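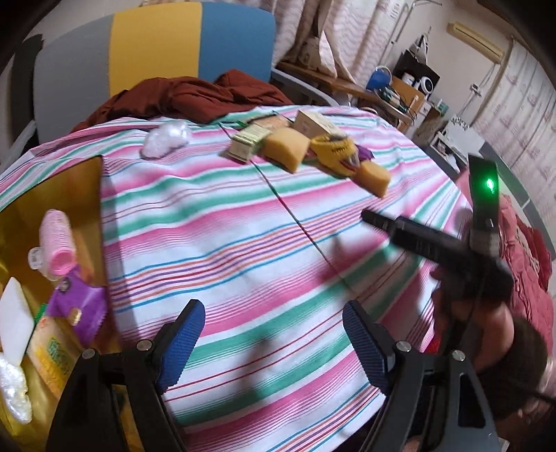
Handheld gripper demos: policy grasps fine on the table but misses on bedding

Asked by Evie Holroyd, Tuesday, November 14, 2023

I'm training a pick-and-place policy from demonstrations recorded with a handheld two-finger gripper, wrist view only. The task is tidying: small household things lying on a bed go into an open box at the side. Sponges, snack bags, little packets, small cartons. The demos are done in people's homes and then we run the policy on an arm in our lab at Todcombe, where we have a single bed made up with whatever sheets we could find.

I have 97 demos on tables and 100 on beds. Same objects, same person for most of them. Trained on the table set alone, the policy does well on a table. Trained on both sets, it still does well on a table, but on the bed it closes too early, a centimetre or two above the object. It does this most with the flat things (packets, the thinner bags). Boxes standing on end are nearly always fine.

What I have tried:

- Doubling the weight of the bed demos. Slightly better, still closes early.
- Colour jitter and random crops. No difference I could measure.
- Swapping the striped sheet in the lab for a plain one. It got worse, which I did not expect.
- Longer training. Worse on the table, same on the bed.

Gripper width is recorded along with the pose, and the actions are relative to the current pose. I'm using two past frames as input. Has anyone seen this, and is it the mattress, the sheet or my data?

Answer 1

Probably overfitting. 100 demos isn't many. Get more data, and use a bigger image encoder if you have the memory for it. I'd also try a depth camera, as they are cheap now.

Comment from Evie Holroyd: More data is the plan, but I'd like to know what is wrong with the data I've got before I collect more like it. Depth isn't possible for the demos we already have.

Answer 2 (accepted)

We had much the same thing on the Lesau project last March. It took us a few weeks to sort out and there were two separate causes, so check both.

The first was timing in the demonstrations. On a hard table a person brings the fingers down until they touch, or nearly, and then closes. On a mattress people push into the surface a bit, and the cloth comes up either side of the fingers. They also start to close while they are still moving down. If your width reading lags behind the images or leads them, it hardly matters on a table, where the hand has stopped by then. On a bed the hand is still moving, so the same error turns into a height error. Ours was out by 9 frames on one of the two devices. We found it by opening and closing the gripper in front of the camera with nothing in it and comparing the finger positions in the video with the logged width. Do that for each device you used, and do it again after any firmware change.

The second was the lab bed. Ours had a thin foam mattress on a board, far firmer than the ones in the houses. The policy had learned to expect the fingers to sink in. The arm controller was also stiff and had a force limit set low, so it stopped pushing down before it got where the policy wanted it to be, and the fingers closed anyway. Look at commanded height against actual height over the last second before closing. If there's a gap, that is your early close. We raised the limit a little and put a softer topper on the bed.

On the sheet: I don't think stripes are a problem in themselves. With only a wrist view, the policy has to judge height from how things grow and shift in the image, and a plain sheet gives it very little to go on once the object is between the fingers. Stripes give it something. I would keep the patterned sheets in and collect some plain ones on purpose, with the lamp or window in different positions so the shadows of the fingers vary.

After fixing the timing and the force limit, without any new demos, we ran 19 trials on flat packets and 17 went in the box. Before that it was fewer than half. That's a small test and I wouldn't quote it as more than that.

I wouldn't reweight the sets until you've done the timing check. Weighting up demos with a bad offset teaches the offset.

Philomena Corrigan

Comment from Evie Holroyd: Thank you. The offset was there, 6 frames on the older device and none on the newer one. Most of the table demos were done on the newer one, so that fits. Retraining now. Commanded and actual height also differ near the sheet but not by much, will look at it next.

Comment from Philomena Corrigan: Good. If you re-align the old recordings, keep the originals. We overwrote ours and then found the offset had drifted over a long session.

Answer 3

Agree with the above about timing. One more thing to look at is how the episodes are cut. If your recording stops as soon as the object is in the box, fine, but ours (Wainwright lab) had a lot of clips that began with the gripper already open and hovering low over the bed. The policy saw very few approaches from higher up. We trimmed less off the start and it helped on soft surfaces. Can't say how much, as we changed the finger pads in the same week.

Also, failed grasps where the person tries again are worth keeping. We used to throw them out. With them in, the policy will at least open and have another go.

Related questions

Relative or absolute actions for a wrist-only policy?
Finger pads wearing smooth after long sessions, does it affect the policy?
Hamima dataset loader drops the last frame of each episode
How to score a tidying task when objects slide off the bed
Crinkly packaging and reflections in the wrist view
Mixing two handheld devices in one training set

Contact | Terms of use | Answers remain the copyright of their authors | Back to top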